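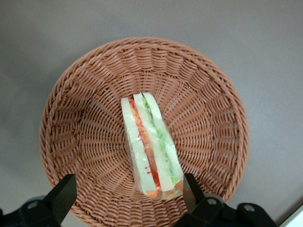 Wie finde ich heraus, welcher Greifer mit weicher, in Folie verpackter Ware zurechtkommt?
Mit einer festen Testreihe, bei der nur der Greifer gewechselt wird und Arm, Kamera, Behälter und Ware gleich bleiben.

Die Anleitung beschreibt den Vergleich von zwei Parallelgreifern am selben Arm. Der eine ist der Ilo mit starren, schmalen Fingern, der andere der Ziddale mit nachgiebigen Auflagen. Gesteuert werden beide über Rosbridge, so dass das Testskript nach dem Umbau nicht angepasst werden muss.

Was man braucht

Arm mit Werkzeugflansch und Handgelenkkamera
beide Greifer mit Adapterplatte
einen geflochtenen Korb mit rundem Rand
Sandwiches in Klarsichtfolie, alle vom selben Tag
Küchenwaage, Klebeband, Innensechskantschlüssel

Schritt 1: Greifer montieren

Arm in Wartungsposition fahren und stromlos schalten. Greifer ansetzen, Schrauben über Kreuz anziehen. Danach Masse und Schwerpunkt in der Steuerung eintragen. Wer das beim Wechsel vergisst, bekommt Kraftwerte, mit denen sich nichts anfangen lässt.

Schritt 2: Kamera prüfen

Die Finger sollen unten im Bild zu sehen sein, beide Spitzen vollständig. Glatte Folie macht Glanzstellen, und der Segmentierer hält weiße Streifen gern für eine Kante. Belichtung deshalb fest einstellen und die Automatik ausschalten. Ein matter, hellgrauer Untergrund reicht, ein Leuchtkasten ist nicht nötig.

Schritt 3: Korb ausrichten

Korbmitte mit Klebeband auf dem Tisch markieren. Das Sandwich mit der Schnittseite nach oben hineinlegen, leicht schräg zur Greifachse. Genau parallel liegt die Ware später auch nicht. Für jeden Durchgang den Winkel notieren.

Schritt 4: Anfahren

Finger weit öffnen und senkrecht absenken, bis die Spitzen unterhalb des Korbrands stehen. Dort anhalten und ein Bild speichern. Liegt das Sandwich deutlich näher an einem Finger, gibt es zwei Möglichkeiten: nachzentrieren oder so schließen und den Versatz mitmessen. Wir haben beides gemacht und getrennt ausgewertet. Mit starren Fingern wird die Ware beim außermittigen Schließen erst verschoben und dann gedrückt — bei drei Brotscheiben und weicher Füllung sieht man das schnell.

Schritt 5: Greifen und heben

Mit der kleinsten Kraftstufe beginnen. Schließen, kurz warten, langsam anheben, über dem Korb halten, wieder ablegen. Erst wenn die Ware rutscht, eine Stufe höher gehen. Als Fehler zählen Abrutschen, eingerissene Folie, herausgedrückte Füllung und Kontakt mit dem Geflecht.

Schritt 6: Auswerten

Das Skript von Triệu schreibt je Griff eine Zeile mit Kraftstufe, Winkel, Versatz und Ergebnis. Unsere Reihe aus dem Januar hat 2.470 Zeilen, davon 1.282 mit dem Ilo und der Rest mit dem Ziddale.

Der Ilo kommt besser in enge Stellen zwischen Ware und Korbwand. Der Ziddale verzeiht mehr Versatz, bleibt mit den breiteren Auflagen aber öfter am Geflecht hängen. Für flache Schalen würden wir den Ziddale nehmen, für tiefe Körbe den Ilo mit niedrig begrenzter Kraft.

Häufige Fehler

Rosbridge meldet "connected", der Greifer bewegt sich aber nicht: meist ist der alte Topic-Name noch eingetragen.
Kraftwert springt beim Absenken: Nutzlast in der Steuerung prüfen, siehe Schritt 1.
Korb wandert mit: Unterseite mit zwei Streifen Klebeband sichern.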